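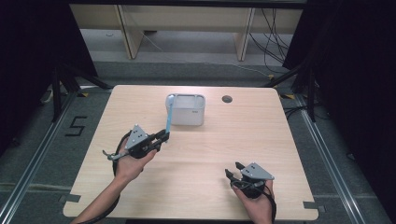

Does a brighter desk make you read faster? A check on the Nitska lamp claims

Applied Methods project, final report
Sernness College
Submitted Oct 14, 2023

1. Why we looked at this

The Nitska is a desk lamp. Last spring the study rooms on the second floor of Seneviratne Hall got a set of them, and with them came a laminated card that says brighter light at the desk helps students "read faster, tire less and remember more." The card gives no source. The product leaflet has a bar graph with no numbers up the side. When we wrote to ask what the bars stood for, we got a friendly reply that sent us back to the leaflet.

We started from the view that the claim was probably too big. That should be said at the front, since a group that wants a claim to fail can make it fail about as easily as a seller can make it pass. We tried to guard against this in the way we set up the test, and section 6 lists the places where we think we didn't manage it.

The claim has three parts. We only tested the first, reading speed, along with a short set of questions to make sure people weren't skimming. "Tire less" would need whole evenings of work, and "remember more" would need people to come back a week later. Our experience with volunteers in the first-year project told us they don't come back.

2. What we expected to find, and what other people say

Most of what we read agrees on one dull point. If light is very poor, people read slower and make more mistakes. Once there is enough light to see ordinary black print on white paper, adding more does little for people with normal sight. It does more for older readers and for small or faint print. A student in a lit room with a normal textbook is not in a dim room, and that is where the lamps have been put.

There is also a lot of writing online that says the opposite, and much of it is on sites that sell lamps. We left out any article that had a buy button on the same page. That took away more than half of our first list. Of what was left, several pieces pointed back to one another, and when we followed the chain we ended at an office study in which the workers had been told beforehand that the new lights were better. We don't think that can be used to say much about light.

3. Method

We used two light levels, measured on the page with a borrowed meter: 300 lux, which is what the ceiling lights gave us with the blinds down, and 800 lux, which is what we got with a Nitska lamp switched on at its highest setting. The meter was set flat on the reading sheet each time, and we took a reading before and after each person.

The text was a plain account of how the Mullell canal was built, 2867 words long, split into two halves at a section break. We chose it because it was dull in an even way. A first draft of the test used a short story, and in our trial run the second half was read much faster than the first no matter what the light was doing. People wanted to know how it ended. Nobody has ever hurried through the Mullell canal for the ending.

Each reader did one half in each light. Which half came first, and which light came first, was set by drawing slips from an envelope. After each half they answered six questions on paper. We timed with a phone. Readers were told the project was about "reading conditions." We did not mention lamps, although a lamp being turned on in front of you is hard to miss.

Twelve students took part, all from our own year. None got paid. Our whole budget was 400 dollars, and nearly all of it went on the deposit for the light meter, which we did get back.

4. The tables

We had planned to run everything in Seneviratne Hall, but those rooms are booked solid in the evenings, so we did half the sessions there and half in a ground floor room in the annex. The furniture is different in the two places. We thought this would not matter and in July, when we wrote the plan, we gave it one line. It deserved more than that.
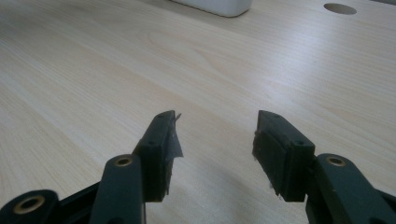 Glare is the part of desk lighting that the leaflet leaves out completely. A meter tells you how much light lands on the page, but it tells you nothing about how much comes back off the surface beside the page and into the reader's eyes. We had assumed that only shiny tops would give trouble, the sort with a hard varnish. Look at the pale wood tabletop in the photo, though. The finish is closer to matte than to gloss, a little satin at most, and there is still a broad, soft sheen of light lying across the middle and right of it. Put a sheet of paper down next to a patch like that and the paper no longer stands out as the brightest thing on the desk. Two of our readers shifted their sheets sideways during the bright half, and one turned the whole sheet at an angle. We asked afterward and all three said something about the table. None of them complained in the dimmer half. It's a small number of people, and we would not hang a claim on it, but it is three more than the leaflet mentions.

The tops in Seneviratne Hall are dark brown. There, no one moved anything. So it may be that the color of the table does as much as the lamp does, in which case a card about lamps is answering the wrong question.

5. Results

Seven readers were faster in the bright half and five were faster in the dim half. In most cases the gap was small enough that a sneeze would have covered it. One person was a good deal faster under the lamp. The same person also got the fewest questions right under the lamp, and told us that they had a bus to catch.

On the questions, there was no pattern we could find. Four people scored higher in bright light, four scored higher in dim light and four scored the same.

The order of the halves made a bigger difference than the light. Ten of the twelve were faster on whichever half they read second. They had got used to the names of the locks and to the way the writer put things. If we had always put the bright light second, which would have been the easy way to run it, we would now be handing in a report that says the Nitska lamp works. We find this the most useful thing in the project, and it made us wonder how the bars in the leaflet were made.

When we asked readers which light they liked better, eight said the bright one. That is a real result as far as it goes. People like a bright desk. Liking it and reading faster at it are separate matters, and most of the people who told us the lamp "definitely helped" had times that said otherwise. We showed two of them their times. Both said the phone was probably wrong.

6. Problems

The group was small, and all of them were young and used to reading long texts. The lamps might well do something for a reader with weaker eyes, and nothing here speaks against that.

We ran the tests ourselves and we knew which light was on. The person holding the phone could have pressed a little early or late without meaning to. A better setup would have had someone time from outside the room.

We changed rooms partway through. Because the rooms had different tables, we can't fully pull apart the effect of the room from the effect of the top. A proper follow-up would use one room and lay a dark cloth over the desk for half the readers.

Our meter had last been checked before any of us started college. It agreed with itself from day to day, which is some comfort.

Finally, each half took most people only a few minutes. Someone from the lamp's side could fairly say that the benefit shows up after two hours. It could. The card on the wall doesn't say so.

7. What we would tell the college

Leave the lamps where they are. They're liked, they work and they have been paid for. Take down the card, or ask for the numbers behind it and print those. Before buying more for the other floors, spend an afternoon moving one lamp between a dark table and a light one with a few students reading at each, and ask them where the shine is. Turning the lamp so that it comes in from the side helped in the annex, though we only tried this after the tests were done and did not time it.

The raw times, both halves of the canal text and the question sheets are in the folder handed in with this report. The page of meter readings has a coffee ring over one column. Those values were copied out again on the back.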